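Paper bags for dry goods are graded by weight per square metre, and the figure printed on the carton says little about how the bag will behave on a damp shelf. A 60 gsm kraft sheet and an 80 gsm one can fail at the same point if the glue line is poor.

At Pallier, a packing shop that supplies small grocers, the usual complaint is the bottom seam. Starch glue softens in humid air. Once the seam has opened by 3 mm, flour begins to leak, and the bag has to be written off.

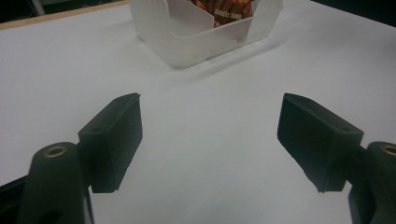
Masaru Ichikawa disagrees about the seam. In his view the fold above it goes first, and the glue gets the blame as it is the part people look at.

Both faults are found with the same drop test. A filled bag is left overnight in a damp cupboard, then dropped flat ten times from table height. Hurnano, which makes the kraft sheet Pallier buys, changed its fold in May and now presses the crease twice. Returns fell. The glue stayed the same, which lends some weight to Ichikawa's argument.

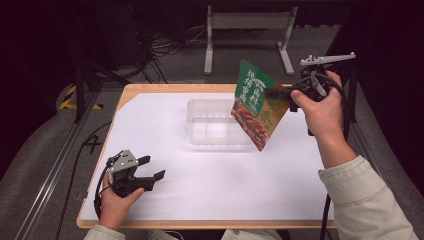

*Words: Benjie Sison | Nov 8, 2023*

Plastic film avoids the problem and brings others. It holds out moisture well, but a heat seal made too cool will peel, and one made too hot turns brittle along its inner edge. Boto runs its sealing bars slightly cool and slows the line to make up for it. The trade-off is output.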